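Bench notes from the stain room

I finally gave in and timed our decalcification step, and oh boy. The bone cores from the Kowalchuk study had been sitting in EDTA for 56 hours before anybody checked the endpoint, and two of the blocks still chattered under the knife! So we're switching to a fresh change of solution every morning, and please write your initials on the tub lid (pencil, the marker comes off in alcohol).

Also, the Kallidau stainer is back from service. Run a control slide first, the eosin was coming out awfully pale before it left. We have around 4,000 slides to get through by October, so book your slot early. 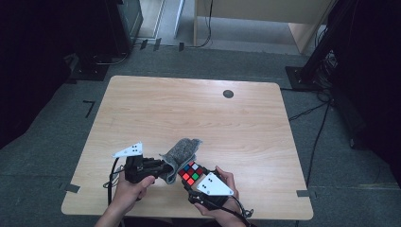
Kieran Cropper wrote in to ask whether we could just surface-decal the stubborn ones, face down on a soaked pad, and skip the extra day. Fine by me for the small cores, Kieran, but rinse them well before they go back on the microtome.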